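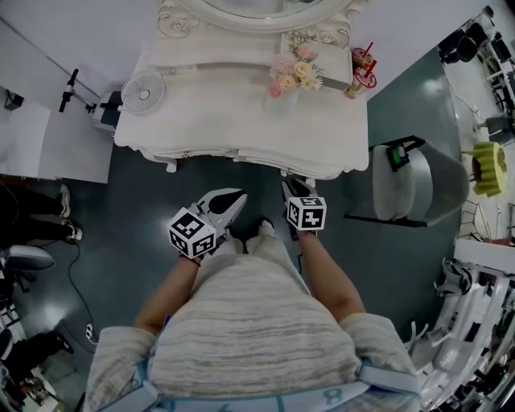
Dogbe Slide Set, review after two months of playing

I play bottleneck guitar at home and sometimes with two friends in a small bar in Gosville. I am not a professional. I started with slide because I love the old country blues records, where one guitar does the work of a singer and a rhythm section together. For years I used one cheap steel slide that came free with a pack of strings, and I thought that all my problems with tone were problems of my hand. In December I ordered the Dogbe Slide Set from the Nirkden shop, and now I can say that a part of the problem was the slide.

What is in the set

There are three slides in a small tin: one of glass, one of brass and one of glazed ceramic. There is also a cloth and a folded sheet with tunings. The sheet gives open G, open D and open E, with string names printed so small that I copied them on a bigger paper. The tin closes well. The foam inside smells of glue, and after two months it still smells a little.

You choose one size for the complete set. I took medium, for the ring finger. It fits well on the glass and the ceramic, but the brass one is a bit wider inside, and it turned on my finger during fast passages until I put a strip of leather in it. I wrote to the shop and they answered that the brass is made in a different workshop. They offered to exchange it, but I had already glued the leather.

Glass

This is the one I use most. The wall is thick and the ends are round, so it does not catch on the first string when you move away from it. The sound is soft at the beginning of the note and then it stays quite long. On my acoustic guitar, with the strings a little higher than normal, I can play a slow line in open D and the vibrato comes almost without effort. If you like the gentle side of this music, with a lot of space between the phrases, you will be happy with it.

I have dropped it once, on carpet. It survived. I would not try the same on tiles.

Brass

The brass is loud and heavy. On a resonator guitar it is wonderful, full of bite, and it makes even simple licks sound important. On my thin acoustic it is too much, and if my pressure is not very even I hear every fret. I think a beginner will fight with the weight. After one hour my little finger was tired from helping the ring finger, and I had to stop.

It also gets dark marks from the skin. The cloth takes them away in a minute, and some players will prefer to leave them.

Ceramic

I expected this one to be only a curiosity, but it became my choice for electric guitar. It has more grip than glass, so there is a little noise of friction on the wound strings, something like breath. Through a small tube amplifier this noise is very beautiful. Through a clean amplifier with a lot of treble it can be annoying -- my friends asked me to change the slide after two songs.

The glaze inside is not perfect. Mine has one rough point near the edge, which I made smooth with sandpaper number 800 and then 2000. It took me 9 minutes. For this price I should not have to do it.

The online lessons

With the set you receive a code for lessons on Hitness. I tried the first four. The teacher plays very well and explains how to mute behind the slide with the first finger, and this helped me more than any book. But the sound is recorded too low, and the tablature moves before you can read it. There is no way to make it slower. The page says the library has 1000 licks. Many of those I opened were the same turnaround in another key.

Compared with buying one by one

Nirkden sells the three slides separately too. If you know already that you want glass, buy only the glass, it is the best made of the three. The set makes sense if you play both acoustic and electric, or if you are like me and never had the chance to compare materials with the same strings on the same day.

Good: glass slide with excellent finish, ceramic with its own character, strong tin, clear answer from the shop.

Less good: brass does not match the size of the others, rough point in the ceramic, smell of the foam, lessons not comfortable to follow.

I will keep the set. The next thing I want to try is the large size in glass, for the little finger, so that I have three fingers free for chords.

Posted Feb 23, 2026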